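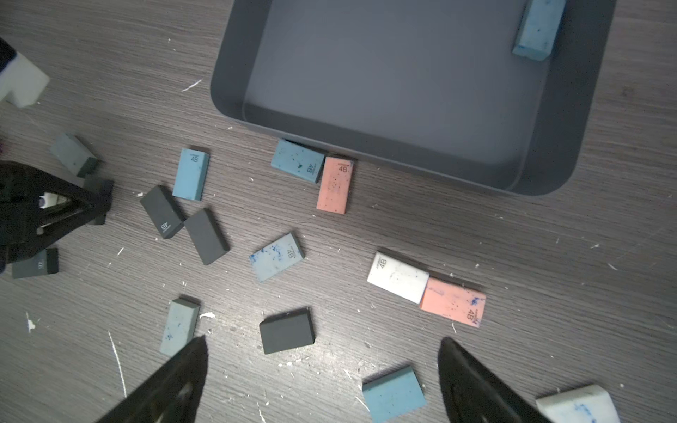

Sitzung 4: Korrigieren, Tilgen, Verschlimmbessern

Wer redigiert, streicht. Das klingt nach Handwerk und ist meistens Charakterfrage. In der Übung arbeiten wir mit dem Rohtext von Hằng Khúc (Reader, Teil B), 992 Wörter über eine Kleinstadtbibliothek, davon gut lesbar: der Titel.

Begriffe

Korrektur: Der Fehler verschwindet, der Satz bleibt.
Redaktion: Der Satz verschwindet, der Fehler taucht zwei Absätze später wieder auf.
Lektorat: Man fragt die Autorin vorher. Overgaard nennt das »die teure Variante«.

Spuren der Tilgung

Auf Papier hinterlässt jede Streichung etwas, Krümel zum Beispiel, oder eine dünne Stelle im Blatt. In der Datei bleibt nichts zurück, weshalb dort so unbekümmert gelöscht wird. Bitte die erste Fassung deshalb mit Bleistift bearbeiten — ja, auch die Leute in der letzten Reihe. Härtegrad nach Geschmack, 4B schmiert zuverlässig.

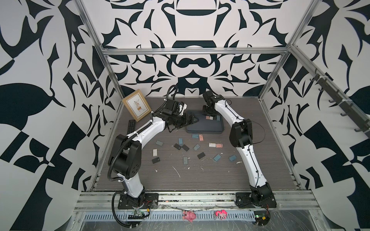 Abb. 2: Kleinteile auf dunklem Holzdekor, dahinter gemusterte Wand in Schwarz-Weiß.

Aufgabe bis zur nächsten Sitzung

1. Den Rohtext auf 200 Wörter kürzen. Überschrift zählt mit.
2. Höchstens 40 Wörter dürfen neu sein. Wer mehr braucht, schreibt einen eigenen Text und belegt den Kurs bei Falcão.
3. Drei Streichungen schriftlich begründen. »Klang komisch« gilt einmal.

Lektüre: Gunnlaugsson, Kapitel 2, bis Seite 48. Danach wird sie grundsätzlich und man versteht die Fußnoten nicht mehr.

Abgabe im April, auf Papier, im Fach neben dem Kopierer.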